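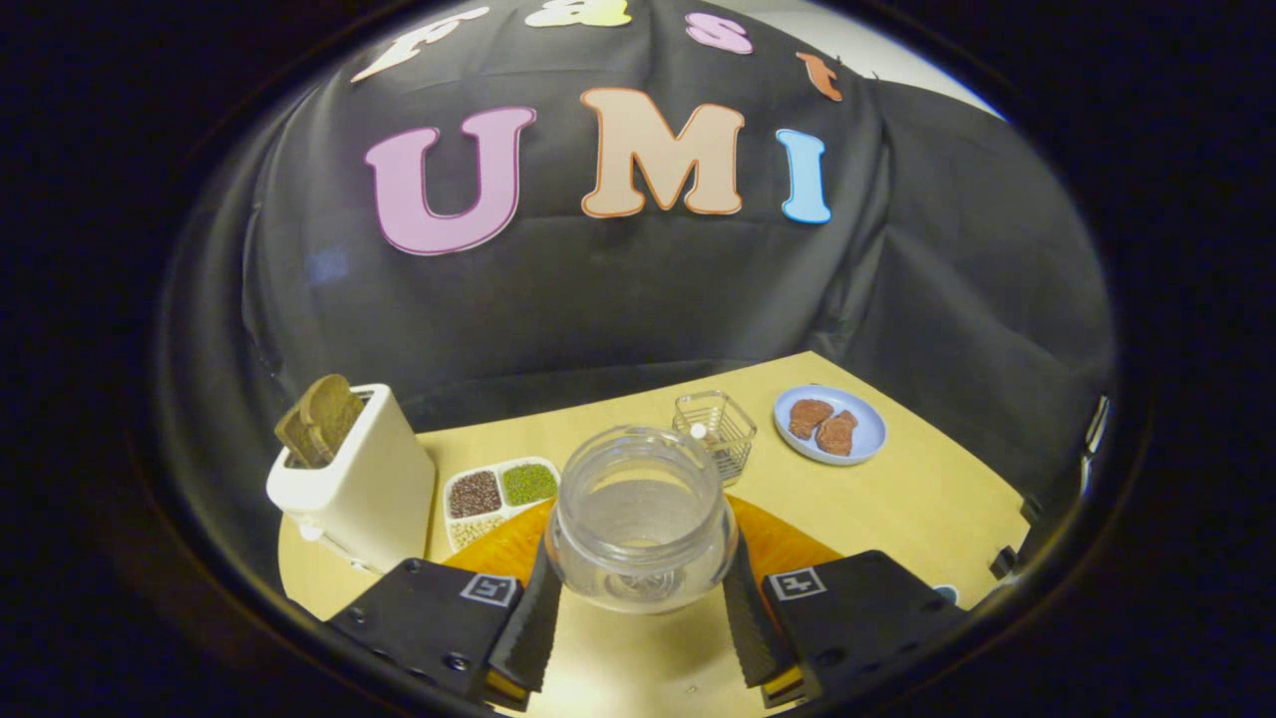 5 min read

HOLDING KEYS

The organ at Palstead had 2,611 pipes, and in January I was hired to help tune them. My part was to sit on the bench and press one key at a time. I was sixteen and had never played anything.

My aunt got me the job. She cleaned the brass at St. Anne's and had heard the minister say that the tuner's usual helper had broken a wrist. She told him I was good at sitting still, and he wrote my name on the back of a hymn list.

The tuner was Gerd Fuchs. He came in by the vestry door at seven in the morning with two canvas bags and a thermos, and he looked at the thermometer by the pulpit before he looked at me.

"Who turned the heat on?" he said.

I said I didn't know.

"It should be the temperature of a service. What is it like in here for a service?"

"Cold," I said.

He went and turned it down. Then he showed me the bench, switched on the blower and listened to it with his head on one side. It was a Plulton, older than my mother, and it sat in a closet behind the choir stalls and made a noise like a truck a long way off. The organ itself had been built by a man called Pană, who had come over with his brother and put up 3 instruments before he went home again. The other two were gone. One had been in Cundarham, in a church that was now apartments.

"When I say next, you go up one," he said. "When I say again, you lift and press the same. When I say hold, you hold. Don't talk. If you talk I hear you and I don't hear the pipe."

He climbed a ladder through a small door in the side of the case and I didn't see him for two hours.

I heard him, though. I heard his shoes on the boards and a light tapping, metal on metal, and with each tap the note would change by an amount so small I thought at first that I was making it up. There would be two pipes sounding and a kind of shake between them. He tapped, and the shake slowed down. He tapped again and it was slower, and then it stopped and there was only one sound, where there had been two.

"Next," he said.

By midmorning my finger hurt. I changed to my thumb. I found a hymnbook and laid it across my knees to keep my legs warm. Someone had drawn a horse on the wood under the music stand, in pencil, and I looked at the horse for a long time.

At ten thirty he came down and poured coffee into the lid of the thermos. He had dust all over one shoulder. He asked me whether I went to this church and I said my aunt did. He asked whether I believed in it and I said I wasn't sure.

"I don't come to the services," he said. "Thirty years I've tuned churches. I know every one of them on the inside, up where the dust is. I never once heard a sermon."

"Why not?"

"I'd hear the organ," he said. "I'd sit there and hear what I missed."

He ate a sandwich standing up and then went back through the little door.

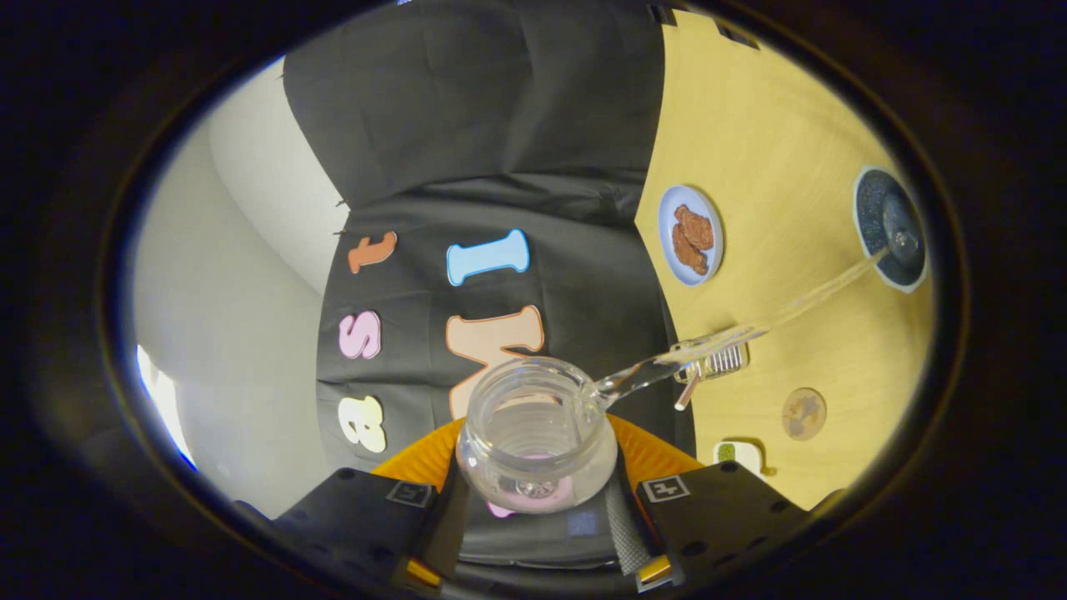

Glass jar

It was in the afternoon that we found the pipe that wouldn't speak. It was low down in the pedals, so I had to slide along the bench and push with my foot. I pushed and there was air but no note.

"Again," he said.

I lifted and pressed.

"Again. Hold."

There was a lot of moving around. I heard him grunt and set something heavy down. Then he called me. He hadn't said I could leave the bench, so I stayed there, and he had to call me a second time.

Inside, the organ was more like a barn than I had expected. There were ladders and walkways, and the pipes stood in rows on every side, the small ones thinner than a pencil and the big ones square and made of wood. He had one of the big ones tipped forward against his chest.

"My arm's too fat," he said. "Reach in there. At the mouth."

I put my hand in to the elbow. There was grit, and something that I hoped was old leather, and behind that was paper. I got it between two fingers and drew it out. It had been folded into a hard little square, and the mouse or whatever had lived there had eaten one corner off.

He wiped his glasses on his sweater and opened it on top of the wind chest. It was a list of names in brown ink. There were 167 of them, which I know because a number was written beside each one. At the top was a line in a language I couldn't read.

"Romanian," he said. "My wife had some. I have only a little. It says, I think, they paid."

"Who paid?"

"For the organ. Look. Names, and then what they gave." He ran a finger down the page without touching it. "This one fifty cents. This one a dollar. This one, a hen."

"A hen?"

"They were farmers. He had to eat while he built it."

I looked for names I knew. There was a Doyle, and there were still Doyles out on the mill road. Near the bottom I found my aunt's married name, with an initial I didn't recognize, and after it the word for hen again.

"It's been in there for 100 years," I said.

"No. It can't have been. The pipe spoke last time, I had it speaking." He thought about that. "It was up on top somewhere and it fell. Or the mouse brought it. He put it up high, that's what I think, where it would be out of the way of the sound. And then the mouse wanted a bed."

He stood the pipe up again and told me to go back to the bench. I pressed with my foot. The note came up through the wood and into my leg, so low that I felt it well before I could have said I heard it. A window buzzed somewhere down the north aisle.

"Good," he said. "Next."

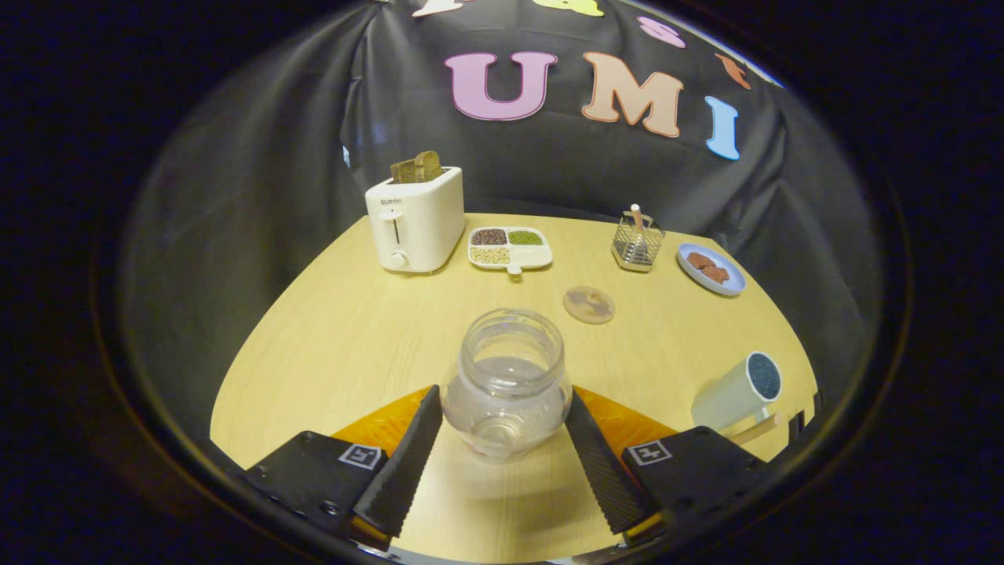
We finished a little after five, when it was already dark. He turned off the blower and the whole building seemed to sit down. He paid me in cash, out of his own wallet, and wrote the amount in a small book.

The list was lying on the front pew. I asked what we should do with it, and whether we ought to give it to the minister.

"He'll put it in a frame by the door," said Gerd Fuchs. "With a light on it."

"Is that bad?"

"No, it's fine. People will like it." He buckled one of the bags. "Only the man didn't put it by the door."

I thought about the hen, and about whether my aunt would want to know. I thought she would. I asked him for a pencil and copied out the two lines with my aunt's name and the Doyles' on the back of my hand, since I had no paper. He watched me do it and then picked up the list and folded it along its old folds. He went back up the ladder with it.

He was gone some time. I could hear him climbing, past the place where the big pipes were and then higher, and the boards creaking over my head.

When he came down he asked if I could do a morning in Cundarham the next month. It was a small organ, he said, at the Methodists', and not a good one. The bench was very hard and I should bring a cushion.

I said I would ask at home. On the bus I showed my aunt my hand. She held it under the reading light and read it twice, and asked me what on earth the second word was.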